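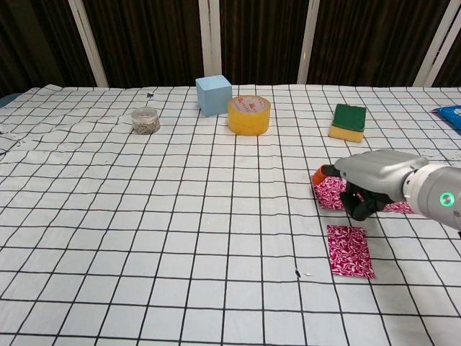
Work table with small household supplies, including packing tape and a kitchen sponge. Household Skills Room, Clurnden Center.

Household Skills Room: Gallery

The Household Skills Room at the Clurnden Center offers instruction in the ordinary work of running a home: sorting, storing, wrapping, wiping down and putting away. Participants attend in pairs and work at a shared table under the guidance of a member of the instructional staff. The room was established by Eleni Vidmar, who remains its program director, and is open to residents of the district without charge.

This page presents the room's table and the supplies placed on it, together with notes on how such items are used in the winter program. The notes were prepared by Rania Cherkaoui and reviewed by Bo-ram So, lead instructor. Visitors wishing to reproduce the photograph in newsletters or printed matter are asked to contact the office beforehand.

The table covering
A white cloth with a grid of thin black lines covers the table. Participants use the squares as a guide when spacing items, and instructors refer to them when asking for an object to be moved nearer or farther away. Cloths are changed at the end of each session. Perfect smoothness is not required, and participants are not asked to iron.

Small hardware
Small gray metal pieces are kept together in a clear plastic container with a transparent lid. Storage of this kind is introduced in the first unit, "A Place for Small Things." Participants learn to keep like with like, to close the lid before lifting, and to choose containers whose contents can be checked without opening them. Labels are added in the second unit.

The blue cube
The light blue foam cube is among the most frequently handled items in the room. It serves as a stand-in for a boxed article in wrapping and packing practice - light enough for all participants, and simple to measure. Learners who are new to wrapping begin with a cube and proceed to irregular shapes later in the term.

Packing tape
A wide roll of yellow packing tape lies flat in front of the cube. Instruction covers finding the end of the roll, folding it under after use, and closing a carton with a single center strip. Rolls are returned to the table on their flat side so that they do not travel. The stock of tape for the current year was purchased under the Grondance household grant, which provides 888 dollars for consumable supplies.

Kitchen sponge
The sponge has a dark green scouring layer over a yellow foam base. The cleaning unit addresses the proper use of each side, with the foam reserved for counters and coated pans and the scouring layer for baked-on residue. Sponges are replaced on a fixed schedule. Participants are encouraged to adopt a similar schedule at home and to keep separate sponges for dishes and for floors.

The blue package
A glossy blue plastic package with white printing lies at the right side of the table. Packaged goods are used in the pantry unit, where participants practice reading printed information, arranging goods by date and folding opened packages closed.

The curtain
A dark brown curtain hangs behind the table. Instructors have found that a plain background helps participants attend to the work in hand, particularly when more than one group is meeting in the building.

Program notes
The winter program began in December and has enrolled 134 participants. Sessions are limited to 2 participants per table. Azra Georgiou coordinates registration, and Kausar Kakakhel is responsible for supplies and for the lending shelf, from which containers, cloths and tape may be borrowed for use at home.

Donations of unopened household goods are welcome at the front office during regular hours. The Center is unable to accept glassware, aerosols or opened cleaning products. Donors may request a written receipt.

Gallery page last revised January 29, 2021.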